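Read the third consolidated draft of the port security annex before breakfast. The numbering has changed again. What was section 4 is now split between 4 and 7, and the cross-references still point to the old layout. I marked 32 of them and stopped at the end of the schedule of definitions.

The substance is thinner than the draft before it. The reporting threshold for foreign holdings in terminal operators has gone from "any beneficial interest" to "a controlling interest," with control left to a regulation that has not been written. Under the earlier text, the Potumico stake in the northern terminal would have been reportable on the first day. Under this one it depends on how the ministry counts shares held through the leasing arm. I put this in the margin and sent the page to Ritva Turunen with no comment beyond the clause number.

She called at 10:40. Her reading is that the change came in during the second round with the coalition partner and was the price of keeping the inspection powers in part 3. I asked whether the inspection powers were worth it. She said they would be if they were funded. The funding line is a transfer from the coastal radar budget, and the radar replacement at Nesov is already two years behind.

Went through the radar figures after lunch. The supplementary estimates give 47 faults at Nesov over the last reporting period, but the table does not separate full outages from degraded operation. The previous year's table did. Without the split the two years cannot be compared, and the minister's statement that availability "has held steady" can't be checked either way. Wrote a written question asking for the split by month. Eetu Miettinen will find a member to table it.

The consultation closed with 2,309 responses. The summary runs to 11 pages and treats form letters and individual submissions together. Waltodeo's submission is listed but not quoted, though the new wording on control follows its second paragraph closely. I compared the two side by side. Four phrases are the same. It proves little, as both may be drawing on the older telecom statute, and I need to pull that statute before saying anything in print.

Notice period for a change of ownership is now 72 hours after closing. It was to be before closing. I missed this on the first pass. 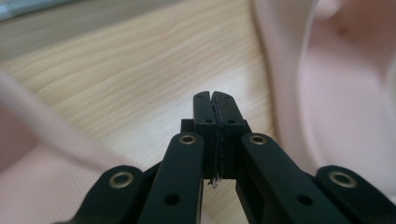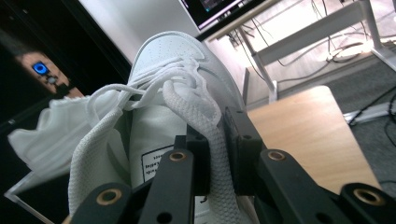
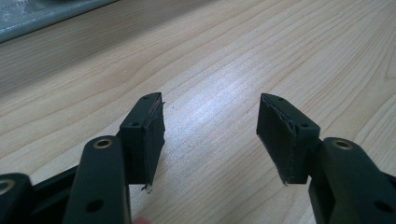
Kallio, July

Evening. The statute arrived as a scan with two pages out of order. Of the four phrases, three are in it. The fourth, "operational influence short of direction," is not, and I can find it only in the Waltodeo text and the draft. One phrase is a weak basis for an article. It is enough for a question to the drafting unit, which I will send in the morning with both passages attached.

Miettinen wrote back that the deadline for written questions is earlier than usual on account of the recess. Shortened ours to one sentence and dropped the part on maintenance contracts.

Still to do: the definition of "critical berth," the penalty table, Turunen's note on part 3. Check whether the transfer from the radar budget needs a separate vote.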